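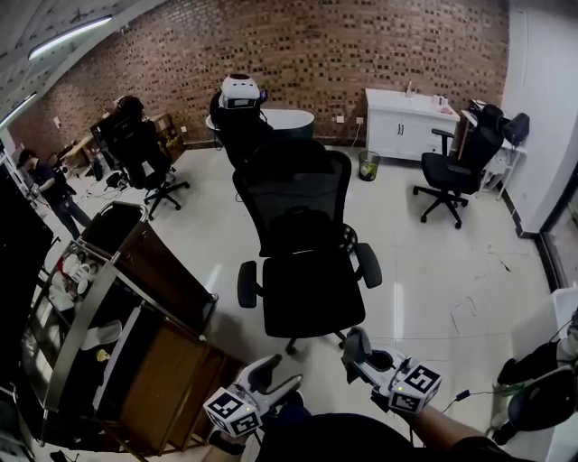 The spring tidy at Trulmont is well under way, and the second-floor office is already so much nicer to walk into! Melina Pappas got everyone going on Friday with one simple rule: if it has wheels, roll it out and clean underneath. The black mesh chairs are staying (good news for anyone who has claimed one), and so is the round white table, which Ardalan wants nearer the window for morning coffee. Next up is the white cabinet against the brick wall. The little bottles on top need a proper home, and whatever is behind those two doors needs sorting before we order anything new from Brernier.

We still have cables under the desks to deal with, and Kojo Quaye has a bag of 50 reusable ties to share, so please help yourself. He'll even show you his method, and it's a good one. Styliani is collecting spare mugs, binders and desk lamps for the swap shelf, up to 8 items per person. Drop them off by 11 any morning in April, and come have a look at what's there. I've already got my eye on a lamp!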